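Bench notebook – tray clearing and sorting layout
March 22, 2020
Table 3, brown wood top, cardboard-colored backing along the far edge
Entry by R. Mansour

Continuing from the January pages. The question is still the station order for clearing one meal tray by hand at a small counter, and how much of the food ends up somewhere other than the scrap tray. Kabbaj want a layout drawing for the Flodoneo counter before they order anything, so today was about positions and containers. Washing is a separate job and gets its own page.

Stations, left to right:

Dry waste – clear plastic bin, open top. Wrappers, foil, anything that is neither food nor dish.
Scraps – black rectangular tray, set toward the front edge, below the bin.
Meal tray – teal, raised rim, center of the table.
Dishes – gray plastic rack with pegs, far right.

The order is the same as layout B in the January notes. Layout A had the rack between the scraps and the meal tray and was dropped. Every plate had to go over the rack to be scraped and then come back again, and rice fell between the pegs on both passes.

Load for all runs: cooked white rice and the pale fried batter flakes from the Jumau kitchen, plus one red wrapper. Foil added on the later runs only. Dishes are the standard set: large white plate with the raised well, small pinkish saucer, small white cup. 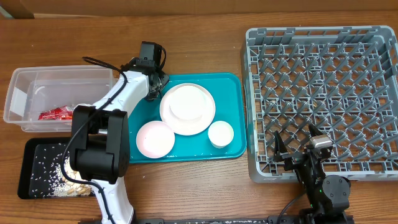

Fig. 1. Layout B. Rice over most of the scrap tray, flakes toward its lower right.

Observations on the scrap tray. It is too shallow for the job. Rice spreads over most of the surface when it is tipped in from a plate, and the flakes stay in a pile. The spread does no harm in itself, but it puts loose grains close to the edge, and the next plateful pushes them over. A deeper tray with the same footprint would probably fix it. Indus list one in the same black. Check the rim height before ordering, because a tall rim gets in the way of scraping a large plate at a low angle.

Teal tray. A few white specks stayed on the surface near the saucer. They are easy to see on teal, and I would keep the color for that reason. The brown cafeteria trays we used in January hid the flakes completely and I had to feel for them.

Rack. Small flecks of debris sit between the pegs even with no dishes in it. The lattice walls are high and the grid is close, so a cloth does not reach the bottom. Turn it over and tap it out between runs. Tapping over the sink clears most of it. The rest needs a bottle brush. I have not found a good answer for use during service. A liner under the pegs would catch the flecks but would also hold water.

Dish order. I tried the three pieces in all 6 possible orders, one run each. The best was large plate first, then saucer, then cup. Taking the plate first opens up the middle of the tray, and the small pieces can then be picked up without reaching over anything. Cup first was the slowest and also the one where I knocked the saucer. Small differences otherwise, and one run per order proves very little.

Mean time from tray down to last dish in the rack: 57 seconds, layout B, right hand scraping. I have no left-handed figures yet. With the scraps on the left and the rack on the right, a left-handed person will cross over more than I do. The mirror layout should be run before the drawing goes out.

Sponge versus scraper. The January runs used a silicone scraper. It cleans the flat of the plate well but rides over the step at the raised well and leaves a ring of grains there. A pale pink kitchen sponge follows the step. The drawback is that rice sticks to it, so it has to be knocked off at the top edge of the scrap tray, and that edge is where it should rest between dishes as well. Do not rest it on the meal tray.
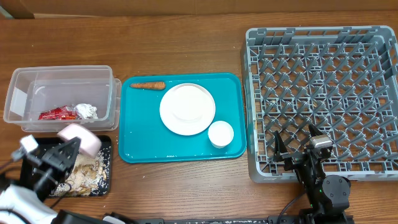 Fig. 2. Sponge at the top edge of the scrap tray. Foil beside the wrapper in the bin, loose grains on the table.

Spill past the scrap tray was a few grains, all rice. The flakes are heavier and stay where they land. On the wood grain the rice shows clearly, and it wipes up dry. Once damp it smears, so wipe the table before the wet cloth comes out.

Dry waste bin. No trouble with wrapper or foil, both go in with one movement. The bin is much larger than one tray needs. At the Flodoneo rate (they quoted 2000 trays a week) it would still want emptying several times in a sitting, so I would keep this size and not go smaller. Clear walls are useful, a dish dropped in by mistake can be seen from the side. Foil and wrapper are mixed for now. If Kabbaj want foil kept separate, that means a fifth station, and the table has no width left for it.

To do:

Repeat with the deeper scrap tray.
Mirror layout, left-handed, same load.
Wet food. Rice and batter are easy. Try sauce on the large plate and see whether the sponge survives more than about ten trays.
Measure the gap between teal tray and rack. I have been setting it by eye and the drawing needs a number.
Ask Jumau for another bag of flakes, the present one is nearly finished.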